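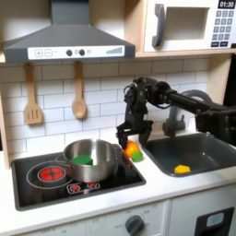
Two-finger gripper on the toy kitchen bench, open over the counter beside the pot.

Search products Enter keyword or part no.

Minhas Two-Finger Gripper

The Minhas is supplied by Eletti for laboratories comparing grippers on household tasks. It may be ordered alone or with the Gromton controller - both carry a warranty of up to 51 weeks.

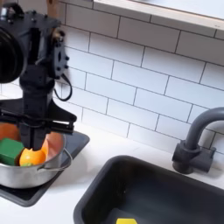
Reaching into a pot remains the harder test, as the fingers must clear the rim before closing. Trial units may be requested from Sohail Orakzai, quoting part no. 246.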